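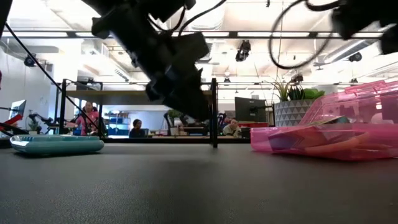
Garnton Public Library Board
Minutes of the February Regular Meeting
Reading time: 2 minutes

Present: Simin Dehghan (chair), Rostam Nouri, Quyên Tạ, Afshin Jafarzadeh. Excused: Mahsa Asadi.

The chair called the meeting to order at 6:30 p.m. The minutes of the previous meeting were approved as written.

1. Branch hours. Mr. Nouri presented the door counts for the Alport branch. Evening visits came to 622 for the month, compared with 594 a year earlier. The board agreed to keep the 8 p.m. closing through the end of spring. Ms. Tạ asked that Saturday figures be reported separately from now on. The director will revise the form.

2. School supply shelf. Ms. Tạ reported that the shelf at the main desk continues to be used by students after school. Pens, pencils and erasers are requested most often. Moved by Ms. Tạ, seconded by Mr. Jafarzadeh, to set aside $900 for the coming year. Carried.

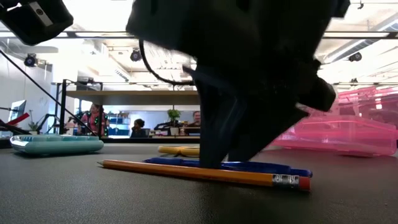

Pencil and blue pen.

3. Roof repair. Two bids were received for the flat section above the reading room. The Ersoy bid was lower but did not include the gutters. Mr. Nouri will request a revised price in writing and circulate it before the next meeting. No vote was taken.

4. Overdue fines. The board reviewed the draft policy ending fines on children's books. Mr. Jafarzadeh noted that 62 cards are now blocked for balances under five dollars. Discussion followed on whether replacement charges for lost items should stay the same.
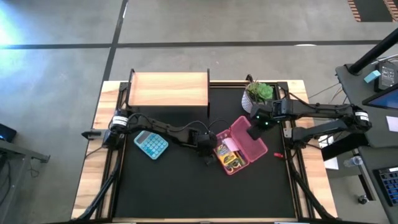

Members generally favored keeping replacement charges at the current rate, with the director allowed to waive them in cases of hardship. A final draft will come back for a vote.

5. Public comment. One resident of Tarnell Street asked for more large-print mysteries. The request was referred to staff.

The meeting adjourned at 7:50 p.m.

Recent items
Board meeting schedule
Draft policy on fines and charges
Alport branch: evening hours
Minutes archive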